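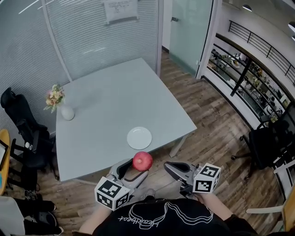 How to keep fruit for more than a week (and which tips to ignore)

Most advice on storing fruit at home is copied from one site to the next by people who have never let an apple go bad on purpose. I have. For most of last winter I kept fruit in three spots in my apartment and wrote down what happened. My results are small and homemade, so treat them with the same doubt I'd ask you to bring to everyone else's.

Start with the buying

No method rescues a bruised apple. Press near the stem and around the base. If anything gives, eat it today or leave it at the store. With pomegranates, go by weight. A heavy one usually has more juice in it. I've read that you can tap them and listen for a "metallic ring." I've tapped plenty and never heard one.

Don't wash yet

Water left in the stem end is a nice home for mold. Wash fruit right before you eat it. Vinegar baths are popular and I can't say they do nothing, but my vinegar apples and my plain apples went soft in the same week.

Apples

1. Sort them. Anything with a cut or soft spot goes in the "eat first" bowl.
2. Put the rest in a plastic bag with a few holes in it.
3. Put the bag in the crisper drawer, set to high humidity if yours has a setting.
4. Check once a week and pull out any that have turned.

Step 4 is the one people skip, me included. I lost most of a De Haan crate that way, and it was a good crate.

Pomegranates

Whole ones do fine on a cool counter for a week or so, and far longer in the fridge. The skin will dry out and look sad. Cut one open before you throw it away, as the seeds are often fine. Once you've taken the seeds out, use a lid and eat them within a few days, or freeze them flat on a tray and then bag them.

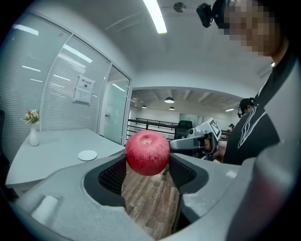

Do apples really make other fruit ripen faster?
They can. Apples give off ethylene, a gas that speeds up ripening in bananas, pears and avocados. Keep them away from leafy greens too, or the greens will yellow early.

Gadgets

I bought the Rurel storage box, 24 dollars, with a filter in the lid that you're meant to replace. My apples in it lasted as long as the ones in the bag with holes. Maybe my fridge is odd. Tineke Declercq, who runs the stall at Trostley where I shop, told me to save my money - I had already spent it.

The paper towel trick (one sheet in the bottom of the drawer) I do still use. It soaks up drips. Whether it adds a single day to anything, I have no idea, but a wet sheet is easier to toss than a drawer is to scrub. Change it when it feels damp.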